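Subject: Re: [club-arms] dish clearing task, table layout and episode count
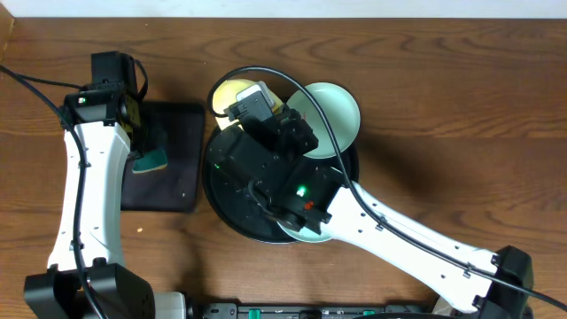 1. Layout

Both arms mounted at the near edge, tray with the sponge on the left, dishes grouped near the center. I would like to freeze this for the remainder of June. The mint-green dishes are the ones that give trouble. With the right wrist over the black plate, the jaws end up close to the rim of the bowl, and a small error in the approach angle turns a grasp into a push.

Prys Parri wrote:
> Two questions before I book the bench again. Are we keeping the
> sponge in the task, or is it only there as clutter? And what is
> the episode target now? The proposal says 2,000 but Tegwen's
> sheet stops at 1,276 and I can't tell if that is a goal or a
> total.
>
> Also the right arm faulted twice on me yesterday evening, both
> times with the elbow well extended. I restarted the controller
> and carried on. Logs are in the usual folder.

2. Sponge

It stays in the task. Left arm takes the sponge, right arm handles the dish. The wiping motion does not have to be good, but the sponge has to touch the dish before release or the episode is marked as failed. Njål's scoring script already checks for this from the operator's label, so please press the key.

3. Episode count

1,276 is the total recorded so far, both layouts combined. Of those, 539 use the current layout. The target is still 2,000, and I propose that it means 2,000 in the current layout. The older episodes can be used for pretraining – I would not mix them into the evaluation split. If anyone objects, say so on the list before the next session.

4. Faults on the right arm

I read the logs. Both are overcurrent on the elbow joint, no communication errors. The gripper was holding position against something for several seconds in each case. Two changes:

- current limit on the elbow stays where it is, do not raise it
- the teleop script now opens the gripper if the position error persists for more than two seconds (pushed to the Vusis branch, please pull)

Check the cable clips on both forearm links before you start. If a cable has slack at the wrist, reseat it with the arm powered down, then run the full range of motion once by hand.

5. Crumbs

Wipe the table between sessions. Alun's background subtraction picks up specks on the wood and on the tray and reports them as objects. He can filter by area, but then he also loses the edge of the sponge in some episodes.

6. Bench time

I have the bench from 16:00. Tegwen has asked for the slot after mine to rerun calibration. Prys, take any slot after that, but leave the dish positions alone until she has saved the new file.

Aigars Rimkutė
Plarkullow student robotics club

--
club-arms mailing list | Contact the list owner | Back to top
2 replies | 0 shares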